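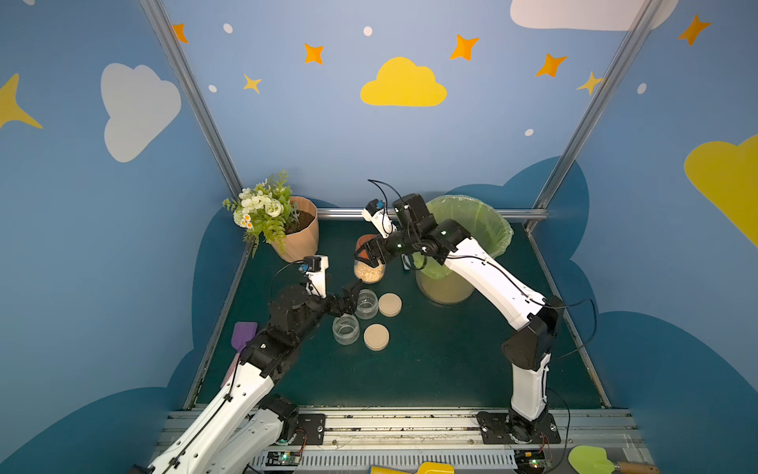 Issue 12, page 2

I went to the Ruddock open day mostly for the free tea, and to see if a machine can do my kitchen chores yet. Not quite, is my answer, but I had a lovely time finding out!

The best stop was Huia Kereama's bench, the one with the sky-blue walls and the cartoon clouds and stars (my niece would move in tomorrow). Two arms share a dark green table there, and the job is jars. One arm had an orange lid in its grip by a jar of pale grains, the other was hanging over a pair of empty ones, and I stood there holding my breath like it was a penalty shoot-out.

Huia told me lids are a pig of a job. You have to find the edge, hold the thing level, and not shove the jar over while you're at it. I said I know people who can't manage that before breakfast. She wants to get on to pouring by March, which sounds brave to me – I've swept enough rice off my own floor.

I asked Tudur Cadwaladr from Hivness, who was in the queue behind me, whether he'd have a pair in his shop. He would for refilling jars overnight, he said, when there's no rush on. For serving customers, no chance. Fair enough.

I liked the pot of white roses and daisies at the back too. And the bin has a proper green liner in it, which is more than mine had when I got home. Tickets for the next one are on the Ruddock noticeboard, two per household.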